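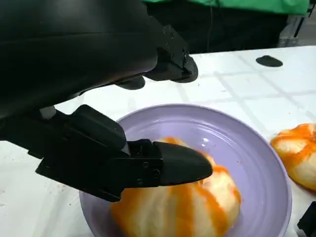

I came home from the Grendby quilt and fabric fair in October with a full bag, sore feet and a new favourite colour. I went meaning to look for greens for the hexagon quilt, I really did, but it was purple that got me. Not a deep, moody purple either, more of a soft lavender, like that round plate against the white tabletop, and once I'd got it into my head I saw it on every stand in the hall. Two fat quarters came home with me from the Zanireo stand before I'd even had a cup of tea!

The fair itself was bigger than I expected. They had 284 quilts hanging at the back (the programme gave the number) and I spent most of the morning wandering up and down the rows. My favourite was a log cabin in old shirt stripes, all hand quilted, with over 3,000 pieces in it according to the label. I can barely get through a cushion cover without wanting to start something else.

After lunch I had a go at Wissam Shboul's workshop on curved piecing. It was 30 minutes, we had one pin each (one!) and he wanted us to sew slowly and let the bottom fabric do the stretching. My first curve puckered horribly. The second one lay flat and I was so pleased with it that I've stuck it on the pinboard over my machine. 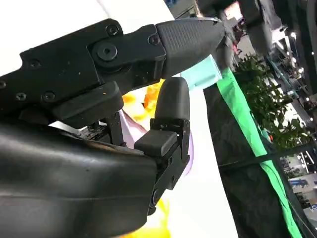 He also had us try the Unow rulers, which I liked a lot, though my purse didn't. I went back to look at them twice and then spent the money at Cifuentes instead, on a charm pack and a half metre of backing with tiny sprigs on it. The lady cutting it gave me a bit extra, bless her.

The bus back was 40 minutes late, so I sat in the shelter sorting my lavenders from light to dark on my knee. I think they'll be pillow covers for the spare room. The green hexagons are still in their tin.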